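orkadier-curtains

README / data card. Last touched 10/03/2026.

Recordings and scripts from a two-arm robot working on the curtains and window in our shared workshop. Started as a build diary, turned into a dataset becuase we kept hitting record. Maintained by Ha-rang Baek and Svenja Aebischer. Ask either one.

What's in here

episodes/ -- 101 episodes, one folder each
configs/ -- arm limits, gripper force, camera settings
mowat/ -- the recorder. Own license file inside, read it
tools/ -- trim, resample, check
notes/ -- whatever we scribbled on the day

Every episode has a head camera stream, wrist camera streams, joint positions, gripper opening, and a one-line task label. Labels typed by hand. Expect spelling.

Tasks

grab_curtain: take a fold of fabric near the sill, hold it
pull_curtain: same, then move it sideways
sash: get a gripper onto the window frame or handle
look_only: arms near the window, no contact

look_only is there mostly for exposure tuning. Bright sky over a dark sill is a bad combination for auto gain, so exposure is locked per session. Value is in session.yaml. If you retrain with your own footage, lock yours too.

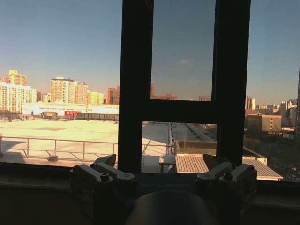
Can I use the wrist streams without the head stream?
For grabbing, sure, the wrist stream carries most of what matters once the fingers are close. For the sash task you want both, the wrist view alone loses track of where the frame is.

Setup

Python, a working ROS install, the usual. Then:

pip install -r requirements.txt
python tools/check.py episodes/
python tools/trim.py --task pull_curtain

check.py prints a line per broken episode and exits nonzero. Known broken: 43, missing gripper opening for the second half. Left in on purpose, the joint data is fine.

Arms run from one control process. Left arm gets the curtain, right arm gets the frame. We tried swapping them, the sash got in the way of the left elbow, swapped back. Joint limits near the sill are tight in configs/sill.yaml -- do not loosen them until you've measured your own sill. Ours is stone and it wins.

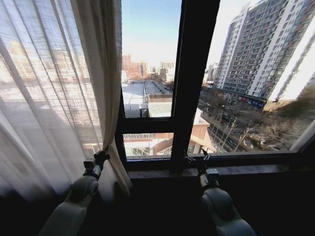

How fast do the arms move in these episodes?
Slow. Speed cap is 5 cm per second near the glass and higher further out, both set in configs/speed.yaml.

Gripper notes

Sheer fabric is annoying. Depth is unreliable on it, so we don't use depth for the final approach at all. Efren Evangelista wrote the current approach: come in low, open a bit, push into the cloth, close, wait, check finger opening. If the opening reads zero, there's nothing in there or the cloth is too thin to register. Both log as "empty". Yes this is a problem. See issue list.

Force: start low. Too high and the weave gets pulled out of line and stays that way. 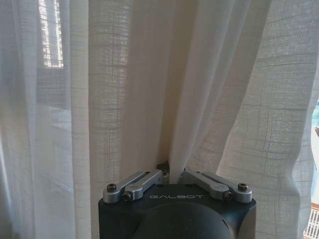
Wrist view, fingers closed on a fold of the sheer curtain.

Heavier fabric is easier to hold, harder to drag. The Imel branch has separate force settings for the two, picked from the task label. Not merged yet, Rahel is still testing it.

Sash notes

Casement opens inward, so it sweeps the same space the right arm wants. Order matters:

- park right arm low
- left gripper takes the curtain edge and holds
- right arm comes up to the frame
- only then start the sash policy

A person stands at the stop button for every sash run. No exceptions, even for replay. Replays drift.
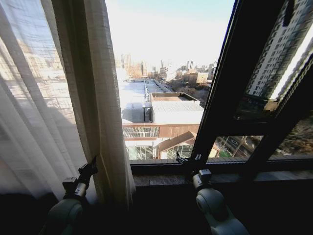 Open casement, left gripper at the beige panel, right one down by the bottom rail.

Known problems

- time stamps between head and wrist streams are off by up to 2 frames in the early sessions. tools/resample.py fixes most of it
- sun glare, glass reflections. Not filtered out. A model trained on this may treat a reflected tower as a real one
- one window, one room. Don't expect it to carry over to yours
- "empty" label, see above
- July sessions used an older config format, converter is in tools/ but teh field names are still ugly

Not good for

Anything with people near the arms. Anything claiming general cloth handling. It's curtains.

Credits

Veronika Schnyder for the mount drawings, Rahel Wieser for labeling and the force tests, Efren for the grasp code. Hurkura workshop for letting us keep the corner by the window.

Pull requests welcome, small ones please. Run check.py first.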